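How a Robot Arm Learns to Help in the Kitchen

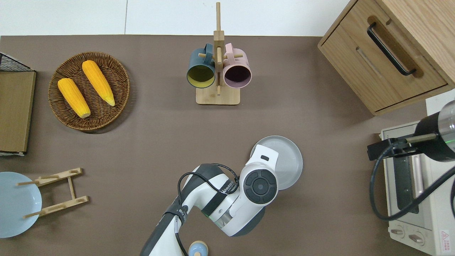

A robot arm at the workshop table, with corn in a basket and two mugs hanging on a mug tree.

Have you ever hung a mug on a hook? You probably did it without thinking. Your eyes found the hook, your arm moved toward it and your fingers let go at the right moment. For a robot, each of those steps must be planned, built and tested.

The Bodasitz Community Workshop is a shared space where families and neighbours build things together. One of its projects is called Divex. The aim of Divex is to build a robot arm that can do small kitchen jobs on a tabletop. This page explains how such a build is done.

What are the parts of a robot arm?

A robot arm is similar to your own arm in several ways. Your arm has bones, which are stiff, and joints, which bend. A robot arm has stiff pieces called segments. Between the segments are joints, and inside each joint is a motor that makes it turn.

At the end of the arm is the part that does the holding. It is called a gripper. Some grippers have two fingers that close like a pair of tongs. Others use suction, or are shaped for one special job.

A robot arm also needs cables. Some carry electricity to the motors. Others carry messages between the motors and the computer. In the picture, black cables are strapped along the white segments of the arm. Builders must leave enough slack for every joint to turn, but not so much that a cable snags on a cup or a drawer handle.

Why use real kitchen things?

A robot that can only pick up plain blocks is not much help at dinner time. Kitchen objects come in many shapes. An ear of corn is long and bumpy. A plate is flat and difficult to lift from a table. A mug has a handle on one side only, so the robot must work out which way the mug is facing.

The mug tree is a good test. It has a tall wooden post with pegs sticking out. To hang a mug, the gripper must bring the handle to the peg, slide it on and then let go gently. A small mistake in any direction and the mug will miss.

How does the arm know where to move?

The Divex builders use a computer program called Stitex. The program keeps a list of positions for the arm, a little like the steps in a dance. A builder moves the arm to a position and saves it, then goes on to the next one. When the list is played back, the arm follows the positions in order.

The first list written for hanging a mug had 19 positions. That may sound like a great many for one mug! Most of them are small movements close to the peg, where the arm has to be slow and careful.

There is one difficulty with a list of positions. If somebody moves the mug tree, the list is wrong. For this reason many robots also use cameras, so that the computer can find an object before the arm reaches for it. The next stage of the project, named Rungrueang, will add this skill.

Staying safe in the workshop

A robot arm does not know that you are there unless it has been built to notice people. Visitors to the workshop follow these rules.

Always have an adult with you when the arm is switched on.
Stay behind the yellow line on the floor while the arm is moving.
Tie back long hair and tuck in loose sleeves.
Know where the stop button is before you begin.
Never reach across the table to fix something - stop the arm first.

Try it at home

You can be the robot for this activity. You will need a partner, a plastic cup and a clear table.

Close your eyes and rest one hand on the table. Your partner places the cup somewhere within reach. Your partner may now give you instructions, such as "forward a little" or "close your fingers". You may do only what you are told. Allow up to two minutes for each turn, then trade places.

Afterward, talk about which instructions worked well. Was "a little" clear enough, or did you need an exact distance? Write your best instructions in order on a sheet of paper, put the cup back in its starting place and see whether another person can follow them.

Words to know

Gripper: the part of a robot arm that holds objects.
Joint: a place where two parts meet and can bend or turn.
Motor: a machine that uses electricity to make something move.
Segment: one stiff piece of a robot arm.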